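Notebook, kitchen bench, Flondstead
August, entry begun 9:40 a.m.

Moved on to the dish rack today. The sink mat is finished and written up in the previous entry. What I want from the rack notes is a settled position on the table, a list of what it will hold without fuss, and a decision on whether we keep it or go back to the bamboo one from the Lirbridge kitchen.

Rack is the gray wire one. Plate for the first round is the green-rimmed one from the Boonchu box. 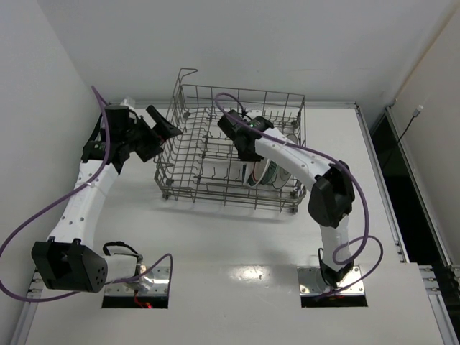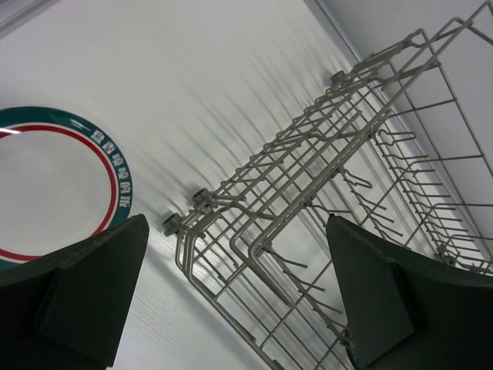
Gray wire rack on the white tabletop; in the second, the green plate with the red ring to the left of it.

Rack notes

All wire, round section, gray coating. The side wall has closely spaced crosswise wires tied together by long rods, and the ends of the short wires stick out on the outer side in a row. Ran a thumb along them before starting. Blunt, coating intact on every one I checked, but a dish towel snags on them if you drag it past. Lift the towel off, don't pull it.

The corners are nested bent rods. They look heavier than the rest and they are. If the rack has to be shifted, take it by the corners or the thick upper rail. Picking it up by the side wall flexes it enough to shift whatever is standing inside.

No tray under it. On this tabletop that means a puddle, so I put down a folded towel for anything rinsed and took it away again for dry work. Need to decide on one or the other before we compare with the bamboo rack. Comparing one with a towel and one without is no use.

Position: tried it near the front first and didn't like it. With the rack up front you have to put plates down behind it, and then lift them over the rail to get them in. Toward the back center is better, long side across, plates landing in front or to the left. Pencil marks on the table wipe off with the first damp cloth, so I've put the measurements in the bench book (page 73) instead.

Plate notes

The Boonchu plate is a wide-rim type. Teal-green band, red ring inside it, plain grayish-white center. Lettering on the green reads 一盘香喷喷的饭, which I make out as "a plate of fragrant rice." Useful as a mark: if the lettering is at the top when the plate goes in, you can tell afterward whether it has rolled in the slot.

It rolls. Not far, but with the plate stood upright and nothing next to it, the lettering ended up off to one side on three tries. With a neighbor on each side it stayed put.

The glaze is shiny enough to catch the overhead light, and a streak across the green looks a lot like a wet patch from where I stand. I wiped a dry plate twice before I worked that out. Check by touch.

Rim clearance is tight. The band is wide and fairly flat, so two of these in adjacent slots touch at the edge. Every other slot is fine. The Grolla saucers have a steeper rim and go in adjacent slots with no trouble, but they lean, and the last one in a row always leans the most.

Loading order that worked best this morning:

Large plates first, starting at the back, every other slot.
Saucers after that, in the front half.
Bowls last, upside down, wherever there is flat space left.
Cutlery not in the rack at all. It drops through.

I loaded 4 large plates this way and had room to spare. A fifth would fit but it crowds the bowls, and getting a bowl out then means moving a plate.

Unloading is just the reverse, with one exception – take the bowls out before touching any plate, even if the plate looks clear.

11:15. Stopped to wash everything. The green plate has a small rough spot on the foot ring. I can feel it but not see it. It scratches if you slide it, so set it down flat and pick it up again. I've put a strip of tape under the foot for now.

Stock: the rack is down in the book as item 3522, but the tag on the shelf still has the old number. Changed the shelf tag. The Boonchu box has no number yet.

To do

Same loading order with the bamboo rack, no towel under either.
Find out if there is a second green plate at Lirbridge. The box slip says there should be a pair.
Felt pads for the rack feet. There was a pack of 50 in the drawer under the kettle, check before ordering.
Decide on cutlery. A cup would do – a tall one, standing on the table next to the rack.

Leaving the rack in place overnight. Please don't move it to wipe under it, I'll do that in the morning.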